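Path Surface and Edges: the Urngate link
Project report, Term 2
Jolán Szilágyi
Submitted Jun 13, 2018

1. What I was trying to find out

Whether the asphalt path through the Urngate grounds is still good enough for the people who use it – walkers, kids on scooters, older people going to the hall – and what it would take to look after it properly. I picked it becuase I walk it to get to class and it has bugged me since December.

My first topic was drainage for the whole grounds. Too big. Cut it down to one path, 700 metres, surface and edges only. Drainage comes back in a bit at the end because you can't really get away from it.

2. Method

Walked the full length with a notebook, a tape and a plastic straightedge. Split the path into 10 sections of equal length and gave each a score for surface, edge, markings and stuff lying on it. Scores go from 0 (bad) to 4 (like new). Did the walk twice, once in the morning and once late in the day, because low sun shows up the bumps better. If the two scores didn't match I went with the lower one.

For the scoring words I used the Plandberg checklist we had in class. It is written for car parks so I had to change some of it. "Wheel stop" went, "verge" came in.

Did not measure slope. Borrowed level was not working and I ran out of time to get another.

3. Results

Surface. Grey asphalt, rough to the hand, older than the kerbing near the gate I would guess. Worst scores were for texture, not for holes. On a rough path the small wheels on scooters and walking frames feel everything. Fine for shoes.

Markings. White paint, short strokes. Where there is a pair they lean in toward each other, so you read it as the start of an arrow or a lane guide. I asked at the office and nobody could find a plan for them. Scored these separately because paint is cheap to fix and I didn't want it dragging the surface score down.

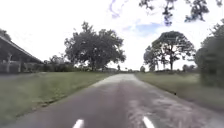

Patches. The lighter, speckly areas were the hardest thing to score. Could be dried mud, could be sand, could be damp that has left a mark. I scraped a bit up with a ruler in one section and got fine grit, but that is one section and I can't say the same for the rest. In the table I just put "residue". The Keletti side of the grounds had more of it than the Hứa side in my notes, and Keletti is lower, so water is my best guess – only a guess though.

Edges. Grass both sides. It gets mown and it looks neat, and the edge line is easy to follow for most of the way. Where the verge slopes down to the path I'd expect soil to wash across in heavy rain. Want to go back and check after a proper downpour.

Loose bits. Small stones or clumps near the edge, mostly. Kicked off what I could after scoring, not before.

Buildings and planting. Not scored. I noted where there is a veranda or a low hedge close by, in case shade keeps a section damp longer. Not enough data to say anything and I've left it out of the totals.

4. What I'd recommend

Sweep first. Costs next to nothing and then you can see what is under the residue. Score the path again straight after.

Repaint the white marks, or take them off if there is no reason for them. Half a marking is worse than none for somebody who doesn't know the place.

Trim the grass edge back to the asphalt twice a year.

Leave resurfacing until the water question is sorted, otherwise the new surface gets the same muck on it.

5. Problems with the report

One person scoring. Should have had somebody else do it without seeing my numbers.

Only 2 walks, both in dry weather. Winter would probly look different.

The 0 to 4 scale is too coarse in the middle, nearly everything came out a 2 or a 3.

No user survey. I had the form ready but it needed sign-off and that didn't come through in time. Blank copy is in Appendix B, section scores are in Appendix A.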